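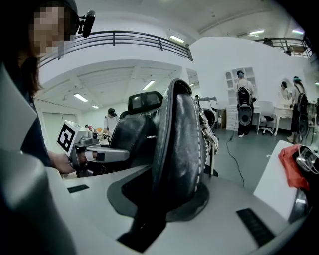
How to stop a black leather saddle bag from falling over on the desk?

Posted by Kátia Andrade in Bags, Shoes and Leather
5 November 2023

Hello everybody, and sorry for my English, it is my third language.

I have a black leather bag in the saddle shape, with white stitching along the edge and a silver chain at the side. The model is called Drimum. I bought it second-hand in May and I like it very much, but it does not want to stand. On a white tabletop at work it stays up only if something holds it from below, like a cradle. Without this it leans to the chain side and after a few minutes it lies flat.

My second worry is the chain. When the bag stands, the chain hangs down on one side and touches the leather all the time. I already see a small dull line there, nearly 6 cm long. Is it possible to remove it? And should I keep the bag standing or lying when I do not use it?

Thank you in advance for any advice.

Skundarel
The weight of the chain pulls it, I had the same with an older one. Fill the bottom with soft paper without print, but not too much, the sides must keep their own line. For storing, standing is better than lying. At home I put the chain inside with a cotton cloth around it.

For the dull line use a colourless cream, very little, on a soft cloth. Try it first on a place which is not visible. Wait one night before you decide if it needs more. If the colour is really gone, then cream will not bring it back and a repair shop should look at it – please do not use shoe polish, it comes off on light clothes.

Salminen
just hang it on the chair

Stosberg
I would not hang it for a long time, the chain pulls always on the same two points and the leather there becomes longer. For one hour in the office it is fine.

About the cradle, you can make one from thick felt. Cut a strip 200 mm long, fold it in a U form and sew the corners. Mine is black, so it is not much visible under a black bag. Measure your bag at the bottom before you cut, I had to make mine two times.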